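Wullwood capture stack – pre-session software checklist, two-gripper table
Wednesday, August 25, 2021
Covers the Hosik pose tracker, the Havness recorder and the Egilsson replay tool. Mark each line OK, FIX or N/A and leave a comment.
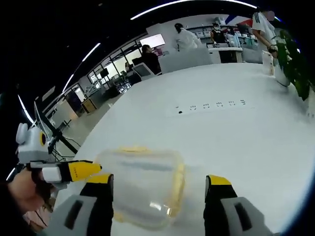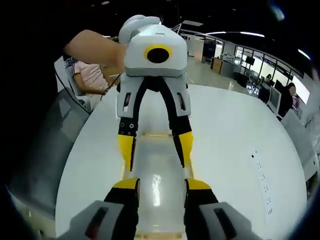
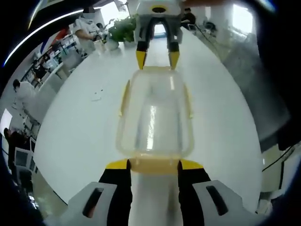
Two grippers, clear containers, white table.

1. Recorder starts both gripper streams from one command.
OK.

2. Clock offset between streams under 5 ms.
OK after restart. First run was over the limit – the sync service had not come up. Add it to the startup script.

3. Lens calibration file matches the gripper it is loaded for.
FIX. Left and right files were swapped in the config. Corrected by hand, but the loader should refuse a mismatch.

4. Tracker holds pose for 30 seconds with both grippers still.
OK.

5. Tracker recovers after a lens is covered.
OK on the right. The left took 2 tries. Ticket 103 is still open from June.

6. Finger width reads zero when closed.
OK.

7. Segmentation finds clear plastic on the white tabletop.
FIX. Mask drops out where ceiling lights reflect off the walls of the container. Do not use mask output for planning until the new weights are in.

8. Replay shows no collision between the two finger models during a handover.
OK. Margin is tight with short boxes.

9. Face blurring runs before upload.
OK.

10. Stop key ends recording and closes files cleanly.
OK, tested on both machines.

Lines 3 and 7 to be rechecked before the next session.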